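Why I painted everything white (and would do it again)

My mates think I've lost the plot. Last July I painted the whole flat white – walls, ceiling, the lot – and I've been defending it at barbecues ever since. Apparently white is cold. Apparently white is what you pick when you can't pick a colour!

Rubbish, I say. I went through 14 sample pots before I settled on Nallel, which has a bit of cream in it, and I reckon choosing between two whites is harder than choosing between a blue and a green. You notice where the light comes from. You notice corners.
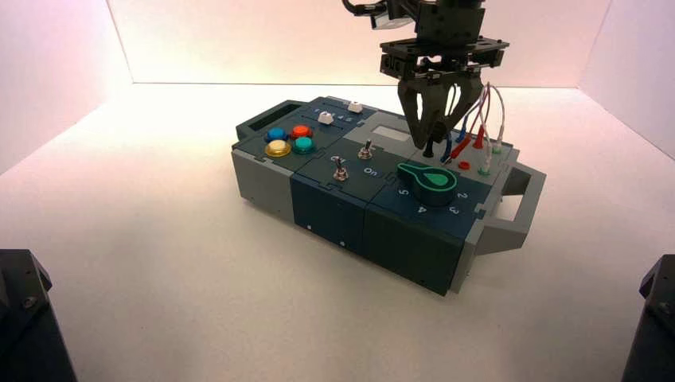 But what about the mess?

Yes, it marks. I've got a scuff by the laundry door that I've touched up eight times (the bike, mostly). The Troller tin cost me $172, so I'm not thrilled about that, but I'd still sooner see the grime and wipe it off than live with a beige that hides it. 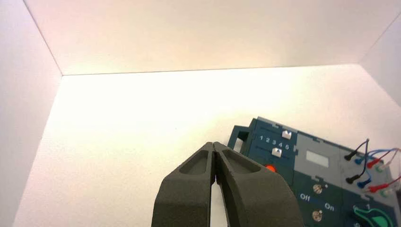
Pale walls, pale floor, and a creamy tint where the light is strongest.

My old rental in Teoh Street was mushroom brown all the way through and I had the lamps on by three in the afternoon. Now I read by the window until tea time – no lamp, no squinting. The hallway is next, once I've saved up for another tin.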